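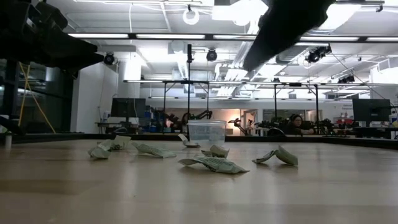 Gordon Fraser wishes to have it recorded that he considers the present acceptance criteria for the two-arm clearing build too lenient, and that a run in which the cup is tipped over should be scored as a failure even when every scrap of paper has reached the bin.

The bench group has discussed the objection and has decided to bring it to the open board before the criteria are fixed. Members with bench access at Cikside are invited to reply in this thread. Comments on the wiring of the enclosure should go to the other thread.

The current criteria read as follows. A run begins with crumpled paper distributed over the table and one clear plastic cup standing among it. A run is passed when all paper has been removed from the table within 4 minutes and neither arm has required a manual stop. The cup is not mentioned.

cikside_bench
Thread starter

--------

Re: Acceptance criteria, paper clearing build
Posted by hsial

Thank you for setting this out. I support the objection in part.

The purpose of the build, as approved, is to clear waste paper from a shared bench between bookings. A bench in use will have other objects on it, and the cup stands in for those objects. If the arms are permitted to knock it over, the test tells us very little about whether the system may be left to operate near a member's work.

I do not agree, however, that every contact should be treated as a failure. A light touch that leaves the cup upright has no practical consequence. I would propose that the run fails only if the cup falls or leaves the table.

Hina Sial

--------

Re: Acceptance criteria, paper clearing build
Posted by g_fraser

My position has been stated a little more mildly than I put it at the bench, but it is accurate.

I would ask Hina Sial to consider how "a light touch" is to be judged. The Lungu fingers have no force sensing. The only record of contact is the motor current log, and on our arms the current rises whenever a finger presses on the tabletop to get under a flat sheet. We cannot separate the one from the other after the fact. A rule that cannot be checked from the log will be argued over at the bench after each run.

I therefore request a simple rule. The position of the cup is marked on the table in pencil at the start. If the cup is outside its mark at the end, the run has failed.

--------

Re: Acceptance criteria, paper clearing build
Posted by ostler_t

Could someone confirm whether the paper is to be crumpled in a standard way? My results with tall folded pieces and my results with flattened ones are so different that they might have come from two machines. The folded pieces present an edge and the gripper closes on it without difficulty. With a piece spread wide against the wood, the fingers slide across the print and close on nothing.

If each operator prepares the paper as he or she pleases, the pass rate will reflect the operator.

--------

Re: Acceptance criteria, paper clearing build
Posted by cikside_bench

No standard method has been adopted. Operators have been using discarded printed sheets from the recycling tray. The point is accepted as a gap in the procedure.

--------

Re: Acceptance criteria, paper clearing build
Posted by hsial

On the matter of preparation, I would be reluctant to see the paper made uniform. Members do not discard paper uniformly. A fixed mixture would seem the better course: some pieces folded so that they stand, some pressed flat by hand, and a small torn scrap placed close to the cup. The scrap by the cup is the most instructive part of the arrangement and I would ask that it be made compulsory.

On the pencil mark, I withdraw my earlier wording. Mr. Fraser is correct that the current log will not support it. I would nevertheless request a margin of 35 mm from the mark. A plastic cup with nothing in it can shift if the table is bumped by a person walking past, and it would be unreasonable to charge this to the arms.

--------

Re: Acceptance criteria, paper clearing build
Posted by g_fraser

The margin is too generous. At 35 mm a full cup of coffee has already been spilled on somebody's circuit board. I could accept 10.

--------

Re: Acceptance criteria, paper clearing build
Posted by marrable

I have run the Pudier controller on a comparable pair of arms in my garage since December and offer the following for consideration.

Most of my cup strikes came from the elbow of the idle arm. While one arm reached for paper, the other was parked too low and swung through the middle of the table when called. I raised the parking position by 200 mm and reduced the approach speed to 50 percent within a hand's width of any object that is not paper. Strikes became rare. Runs became longer, and the time limit in your criteria would have failed several that I regarded as good.

I would also note that a clear cup is a severe choice. My depth camera reports the tabletop behind it more often than it reports the cup. An opaque one was located every time. Whether you wish to test the arms or the camera is for your group to decide.

--------

Re: Acceptance criteria, paper clearing build
Posted by g_fraser

We wish to test both. Members leave clear cups on benches.

--------

Re: Acceptance criteria, paper clearing build
Posted by ostler_t

The parking change seems sensible and I can enter it this evening. Would marrable be willing to post the joint values? Our arms are carried on the Skolden brackets, so some adjustment will be needed at the shoulder.

--------

Re: Acceptance criteria, paper clearing build
Posted by marrable

Certainly. I will attach the file once I have removed the sections that apply only to my own table.

--------

Re: Acceptance criteria, paper clearing build
Posted by cikside_bench

The following is entered as the working draft.

The cup is clear plastic and its position is marked in pencil. The paper is a mixture of standing and flattened pieces, with one scrap beside the cup. The raised parking position applies to both arms. The time limit is suspended until the slower approach has been tried. A fallen cup fails the run.

The margin remains open, as Mr. Fraser and Hina Sial have not reached agreement. Further replies on that point only, please.

--------

Re: Acceptance criteria, paper clearing build
Posted by hsial

I can move to 20 mm. I cannot support 10 until somebody has measured how far the cup travels when the door to the corridor is shut firmly.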